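How to Set Up a Pretend Lunch Your Toddler Will Stick With
By Hye-jin Na
22nd June

I used to dump the whole tub of play food on the floor and wonder why my daughter wandered off. These days I put out way less, and she plays way longer (long enough for me to drink a coffee while it's still hot!). So this is how I do it now.

Start with the surface. I like something soft and plain, and felt is my favorite, because plastic food on a bare table makes a terrible racket at seven in the morning. Gray is great. Bright food really pops on it, and it hides crumbs from the real lunch.

Next, pick one plate. Go for one with a little raised rim so things don't roll off when small hands start shoving it around. Then choose one piece of food and set it on the plate yourself, like you've just served it. I nearly always begin with the carrot, since it's easy to grab and every kid I've met knows what it is.

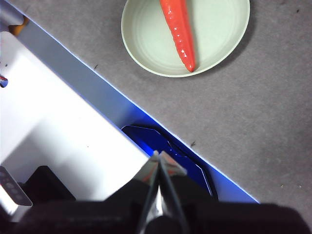 Bok-nam Baek wrote to me that her son flat out refuses to play unless there are two plates, one for him and one for whoever is visiting, and that a second plate got him talking a lot more. I tried it and yes, do that if your kid likes company!

Once the first food has been "eaten," swap it for another one. Ask for it by name, or say you're still hungry and let them pick. I keep the spares in a shoebox behind me, out of sight, and we usually go for 23 minutes or so before somebody wants a real snack.

For cleanup, warm water and a drop of dish soap is plenty for solid plastic food. Dry it with a towel before it goes back in the box, and run a lint roller over the felt.

Last updated in November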